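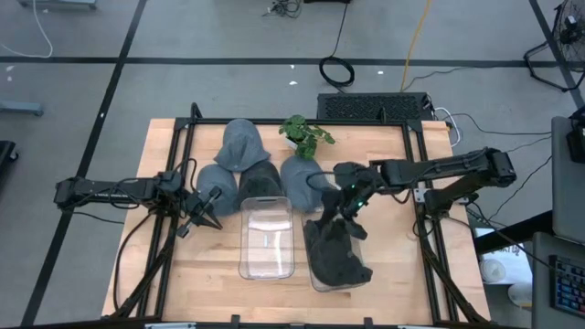 Training with a new club while my old one still holds my registration, is this allowed?

Posted September 19, 2018 by leftfoot_only

Hi all, hoping someone who has been through this can help. I'm a left winger, 27, amateur all the way. I played three seasons for Woven (we're named after the old mill, hence the name) and stopped in April because the commute was killing me. Two practices a week plus a game, and I was getting home at eleven at night.

Since then I moved apartments and I've been going along to practice with Stodadia, who play one division up from my old team. It's going well! The coach wants to sign me before the next round of games and he's already had me in a couple of scrimmages. The trouble is that Woven never released me. I emailed the club secretary twice and got one reply saying I owe them for the second half of the season, and they won't sign anything until that's paid. I don't think I owe it, because I'd already quit by then, but I never put it in writing. I just told the coach in the parking lot.

So can they really block me over dues? And am I doing anything wrong by practicing with another team in the meantime? I also don't want to get hurt and find out I'm not covered by anyone.

touchline_tess

Okay, there are two separate things here and I'd try to keep them apart in your head.

Practicing is normally fine. In my league registration only matters for official games, so you can run around with whoever will have you on a Tuesday night. Scrimmages are where it gets muddy. If there's a league referee and a team sheet, some leagues treat it as a sanctioned match and you need to be on somebody's roster with permission. I got caught by this one years ago (my new team had to forfeit a preseason cup game that I played in for 5 minutes, and I was not popular). Ask your coach if those scrimmages went on any kind of sheet.

The dues thing depends on your league's rulebook. In ours a club can hold a release over unpaid money, but it has to send the player a written statement of what's owed and by when. A line in an email saying you owe us doesn't count. If they don't send the statement, you write to the league registrar and the registrar can transfer you anyway. It took 5 weeks when I did it, so start now.

Insurance, please check that today. Our policy covers registered players only, at practice or in games, for the club they're registered with. You might be covered by nobody at the moment. Some clubs can add a trial player for a short period and it's a one page form.

And write to Woven giving the date you quit, even though it's late. Keep it polite.

Rodrigues

just pay them. its a few months of dues and you want to play. I argued with my old club for a whole season over less and all I did was miss a season

offside_again

I agree with Tess on most of it but I'd go a little further on the money. Ask Woven for a copy of whatever you signed when you joined. Lots of amateur clubs have a form that says dues are for the full season no matter when you leave, and if you signed that then you probably do owe it, parking lot chat or no parking lot chat. If the form says monthly, you've got a good case.

You can also offer to pay half and get the release the same day. That worked for my brother. Get the signed release in your hand, or at least a scan of it, before you send the money.

Also check when your transfer window closes! Even amateur leagues have one and people forget. Ours shuts before the fall break and after that you're stuck watching until spring.

leftfoot_only

Thank you, this helps so much. I asked about the scrimmages and there was no sheet and no league ref, so I think I'm okay there. Coach is getting me the trial player form. I found my old sign-up form in a box and it says "season dues, payable in two parts," so, yeah. I'm going to offer them half and see what they say.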